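# Granura Two-Arm Assembly Station – Education Configuration

**Supplied by Stasano for secondary schools, technical colleges and student robotics clubs**

The Granura station is a two-arm teaching cell intended for supervised student work. It is offered as a complete unit for institutions that wish to run a project course or a competition team in which students program two arms to handle a single large object. The education configuration described on this page is the one adopted by the Jaramillo Technical Institute for its second-year automation course and for the student club that prepares for the Viltutia Challenge each September.

## Intended use

The station is designed for tasks in which one arm holds a part while the other aligns, guides or turns a second part. Students are expected to have completed an introductory course in programming before using it. No previous experience with industrial equipment is required.

Typical course projects include:

- holding a long part upright while the second arm approaches it
- locating a handle or grip and closing on it from the side
- bringing a threaded end toward a socket and starting the thread
- passing a tube from one gripper to the other
- recording a demonstration by hand and replaying it at reduced speed

The arms are not intended for production work, for lifting people or animals, or for use with food.

## What is included

| Item | Supplied |
|---|---|
| Two-arm base with controller | Yes |
| Pair of two-finger grippers with mounting brackets | Yes |
| Overhead and wrist cameras | Yes |
| Cable set and emergency stop | Yes |
| Course software, site license | Yes, for up to 60 student accounts |
| Printed course guide, 113 pages | Yes |
| Work table | No |
| Practice parts | Ordered separately |

The work table is left to the institution. Any stable table of suitable height may be used. Stasano recommends a dark covering over the work surface when the practice parts are white or light gray, as the contrast helps students find edges in the camera view. A covering should be fastened at the corners before the arms are switched on – loose material can be drawn into the joints.

## The tube and frame project

The project most often requested by clubs is the tube and frame project. It uses a large molded plastic frame, white plastic tubes with threaded ends, and the Granura two-finger grippers. Teams of up to six students divide the work among arm motion, camera setup, safety and written records. The full project takes one term at two sessions a week, although a shorter version is given in the course guide.

Students begin with the arms switched off and move the parts by hand, noting where each part can be held without hiding the feature that must be seen. They then write a grip plan for each arm. The plan is reviewed by the instructor before any powered motion is permitted. Long tubes need particular attention at this stage, as a small tilt at the gripper becomes a large error at the free end.

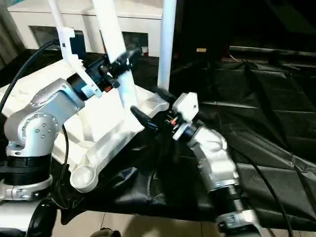
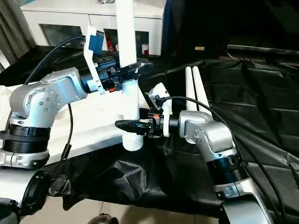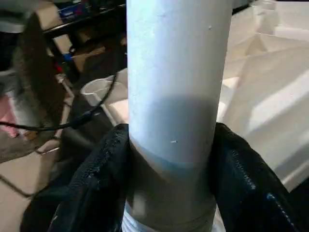
*Tube and frame project, Jaramillo Technical Institute. First picture: the tube and the molded frame. Second: upright tube held by the left gripper. Third: wrist view, with the threaded end exposed below the fingers.*

The threaded end is the most demanding part of the project. Teams are asked to choose a grip height that leaves the thread clear, and to confirm it in the wrist view before the tube is moved. Marks are awarded for a repeatable approach. Speed is not scored in the classroom version, and instructors may wish to remind competition teams of this early in the term.

## Grippers and finger coverings

The fingers are closed under software control and can be set to hold position without further input. Finger coverings are wearing parts. They should be inspected at the start of each session and replaced when the surface has worn through or when a tube begins to slip under light hand pressure. A service check of both grippers is due after 1,000 closing cycles, and the software displays a notice when this number is reached.

Replacement coverings may be ordered in pairs. Institutions should not cut their own coverings from adhesive tape, which leaves residue on the practice parts and affects the grip.

## Cables

Each gripper is connected by a cable that must be free to follow the arm through its full range. Before each session, students should:

1. move each arm slowly through the planned path with the controller in teaching mode
2. check that no cable is pulled tight at any point
3. check that no cable passes between the fingers
4. secure any surplus length away from the walkway

## Supervision and safety

A trained adult must be present whenever the arms are powered. One student in each team is to be assigned to the emergency stop and should have no other duty during motion. Hair, sleeves and lanyards must be secured. Students may not reach between the arms while either is moving, including during replay at reduced speed.

Instructor training is included in the purchase and is held at the institution over one school day. Additional places may be arranged at the time of ordering.

## Viltutia Challenge teams

Clubs entering the Viltutia Challenge may use the education configuration without changes. The entry rules allow teams to design their own mounting brackets, provided that drawings are submitted with the team record. The course software exports this record directly, including grip plans, session notes and replay logs.

## Ordering

Orders are accepted from schools, colleges and registered clubs with a supervising institution. Please state the number of student accounts required, the dimensions of the table to be used and the preferred month for instructor training. Practice parts for the tube and frame project are listed separately in the Stasano education catalog.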